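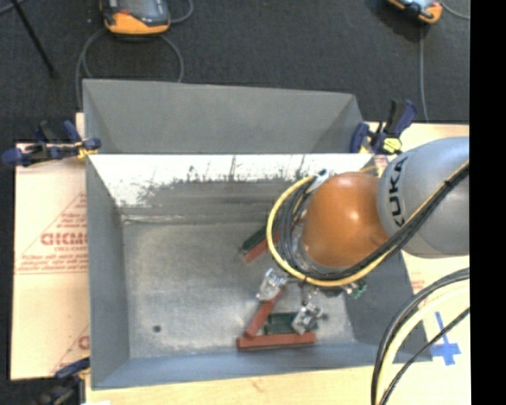 Sheet-metal bin on the bench, its floor scuffed.

Siriporn Ongart has made metal bins in Grisbridge for 24 years, and she still draws the first line with a pencil. I visited her in September, when the mornings were cold enough that she kept her coat on until ten.

She prefers an open bin with sides that lean outward. Straight sides look neat in the catalogue, she told me, but the hand gets caught in the corners and small parts hide there. With leaning sides you can see to the bottom. A high back is also useful -- it stops things from going over onto the floor.

Her customers often ask if the scratches can be avoided. She answers that they can paint the metal, and then they will have scratched paint. Bare metal becomes dull in some places and bright in others, and she likes this colour better than the new one.

A large bin from her shop costs 695 dollars, and 800 if the rim is folded twice. She recommends the double fold to anybody who works without gloves. For cleaning she uses warm water, a soft brush and a dry cloth, never steel wool.

Her former partner, Prasert Khamphan, moved to Clirnville and makes only drawers now. "Drawers are for people who want to close something," she said, and went back to her folding.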